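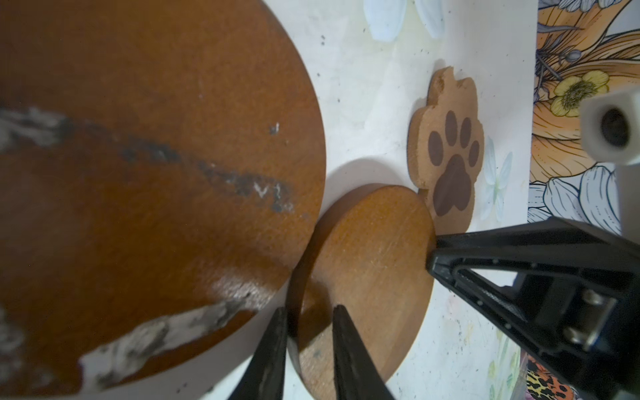

One visitor to the Grindstead Reuse Centre open day remarked that she had paid to have a good table taken away in the spring, and would not have done so had she known that the building existed. Several others made the same point at the closing session, and the Isier Housing Partnership has placed it at the head of this report. The centre does its work well, but too few households in the district are aware of it.

Report of a visit to the Grindstead Reuse Centre

Purpose of the visit

The Partnership attended the October open day in order to see how used household furniture is received, checked, repaired and passed on. Many of our tenants move into homes with no furniture of their own, and at the other end of a tenancy our teams often have to clear items which could have had a longer life. We wished to find out whether the two needs could be brought together through a single arrangement with the centre.

The doors opened to the public at 10am and the last guided walk left reception at 3pm. The centre recorded 146 visitors over the day. Our party joined the second walk of the morning and was given a further hour with the repair staff after lunch.

The building

The centre occupies a former dairy depot on the Tran Road, with nearly 1,000 square metres of covered floor. The old loading bays have been kept and are used for deliveries. Items are brought in at the north end and leave at the south, so that unchecked goods and finished goods do not meet. The floor is level throughout and the doors are wide, although the route to the upper store is by stairs only. Visitors who could not manage the stairs were shown photographs of the store at reception. We understand that a goods lift has been priced, but that no decision has been made.

Heating is limited to the repair room and the offices. Our party found the sorting hall cold, and future visitors would be well advised to bring a coat.

Receiving and checking

Last year 1,561 pieces of furniture came through the bays. Each is given a paper ticket on arrival, and the ticket stays with it until it is sold, granted to a household or broken down for parts. The ticket records the donor's postcode, the type of item, any damage declared by the donor and any further damage found by staff.

Upholstered goods must carry a permanent fire label. Those without one are turned away at the bay, and drivers are told to look for the label before loading. The manager of the hall described this as the most common cause of disappointment among donors, many of whom cut the labels off when the furniture was new. The Partnership will include a short note on the matter in its next letter to tenants.

Wooden items are checked for loose joints, live woodworm and missing parts. Marks on the surface are not in themselves a reason for refusal. The staff were firm on this subject. A worn top on a sound base can usually be dealt with, whereas a fine top on a split base may take days of work and still not be safe to sit at.

Repair and finishing

The repair room is staffed by nine people, most of them part-time. Two benches are given over to chairs, and the rest of the room to tables, chests and smaller goods. A demonstration of regluing a chair frame was held twice during the day and was well attended on both occasions.

The afternoon talk dealt with finishes. The speaker explained that the choice is between cleaning what is there, repairing it in patches and removing it altogether, and that the first should always be tried before the others. Warm water with a little mild soap, used on a cloth that has been well wrung out, was said to improve more pieces than any product on the shelf. Where a finish has to be removed, the centre prefers a scraper to a chemical stripper. For most bare timber it uses a hard wax oil supplied by Godemano, chosen mainly for its short drying time - space on the racks is always in demand.

Painted furniture prompted a good deal of discussion. Some buyers will pay more for a decorated piece, others will not consider one, and the centre has found no reliable way to tell in advance which group will come through the door. Its present rule is to leave hand-painted work alone unless the paint is coming away or is thought to be old enough to contain lead.

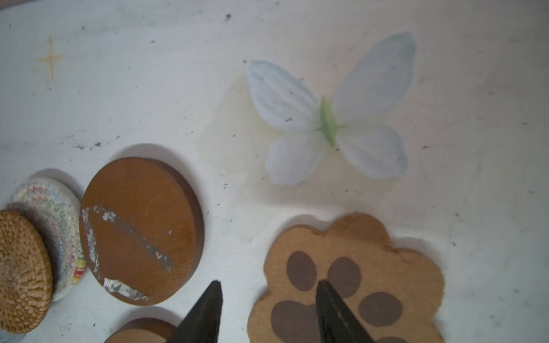 The rule has one practical difficulty. A faded decoration can be cleaned only with great care, and a piece that looks tired beside its neighbours may wait in the showroom for some months. Staff have begun to move such pieces nearer to the entrance, and to give the price of a similar plain item on the same card. It is too early to say what effect this has had.

Passing goods on

Finished furniture leaves the centre by two routes. Part of it is sold in the showroom, and the income pays for the van and the wages of the repair staff. The remainder is granted to households referred by local bodies. At present a referral is made on a paper form, signed by a support worker and handed in or posted. Our housing officers considered the form clear, but longer than it need be, with the same address asked for on each page.

Delivery is made to the ground floor only unless the crew has been told otherwise. This would be a concern for the Partnership, a large share of whose flats are on upper floors, and it was raised with the manager on the day. The centre is willing to carry to upper floors where a second pair of hands can be booked in advance.

Matters to be taken forward

The Partnership intends to apply to become a referring body and has asked for the terms in writing.

Our clearance teams will be given the centre's list of accepted goods, together with the guidance on fire labels.

The centre will be asked whether a shorter form could be tried for referrals made by the Partnership.

A return visit by the lettings team is to be arranged for a working morning, when the bays are in use and the checking of goods can be followed from start to finish. Parking at the depot is limited and the team should plan to travel together, or to use the bus, which stops at the foot of the Tran Road.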